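Hakthorpe Parish Words: data card

Version 3, last changed 24 Apr 2023

What it is

A list of 1,837 dialect words and sayings gathered in and near Hakthorpe, with meanings, rough spellings and a note of who would still say them with a straight face. It began as a box of index cards and is now a CSV file, so the mistakes are at least searchable.

Put together by Chaimae Benkirane, who moved to the village, was told her gate was "slaumy", and wanted to know whether to be offended.

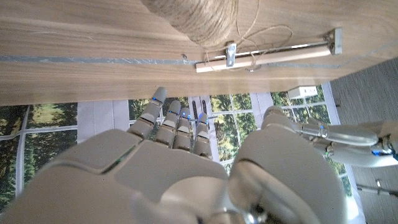
Files

words.csv — one row per word or saying
speakers.csv — one row per person, initials only
disputes.txt — please read this before writing to us

Columns in words.csv

headword: the spelling most people could live with
variants: the spellings they could not
meaning: in plain English, one line
speaker_id: matches speakers.csv
heard_at: kitchen, pub, field, bus or other
status: current, fading or gone

"Gone" means that our speakers remember the word but say they don't use it. Several then used it before the tape was off. We left those rows as "gone", out of politeness.

How it was gathered

Most entries come from long talks over tea, typed up the same evening. A smaller set comes from the Manninen notebooks, kept by a schoolmaster with firm views and dreadful handwriting. Anything taken from him has source = M. Where he has written only "vulgar" as a meaning, we have asked around and filled in the rest.
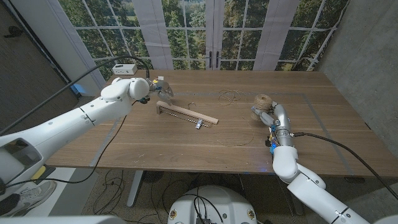 Known problems

There are 111 words for mud or things done in it. This may tell you something about the village, or it may tell you that most of the talks took place in a wet June.

Sound is missing. We tried a home-made phonetic spelling in version 2 and even its author couldn't read it back. The column has been dropped and we don't speak of it.

The stretch towards Stositz Farm is thinly covered. Three households there gave us the same word with three meanings, and all of them are in the file.

Please don't use this list to write comic yokels. There are plenty already.

Licence and thanks

Free to use and share if you name the source. The tidying-up script, Skudedico, is in the tools folder under the same terms. It sorts, trims spaces and complains about missing meanings.

Corrections are welcome as an issue or a pull request. Say where you heard the word and from what sort of age group. "My nan says you're wrong" is accepted as evidence, provided your nan is from Hakthorpe.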